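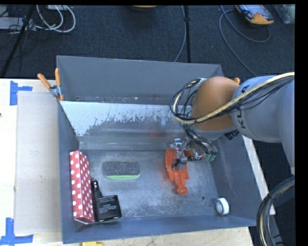
What's the best way to sort a junk bin with toys, erasers and tape all in together?
Tip the whole thing out, put back only what you used this year, tape and erasers go to the desk.

zllanos43
disagree on tipping it out. did that in April and the pile sat on my table for 2 weeks. I pull one thing at a time now. slower but it gets done

Vasus
one at a time takes forever tho. you just end up picking the easy stuff and the weird packaged things stay at the bottom

zllanos43
so leave them at the bottom?? whats the harm

Vasus
if it says caution on it I want to know what it is. esp with kids toys in the same bin

Tímea Vass
Separate bin for anything with a warning label. High shelf. Toys get their own, low. Tape on a hook or it rolls off somewhere.

jakitz_263
hook is overkill, mine stands in a mug. what do you all do with long skinny boxes, the gift kind w/ polka dots? never fit anywhere

Tímea Vass
Against the side, lengthwise. Or flatten it.

jakitz_263
not flattening it, its a good box

Vasus
thats how you got a junk bin lol

zllanos43
ok but erasers. I have almost 43 and cant find one when I need it. pencil cup?

Tímea Vass
Pencil cup. Keep 4, give teh rest to a school.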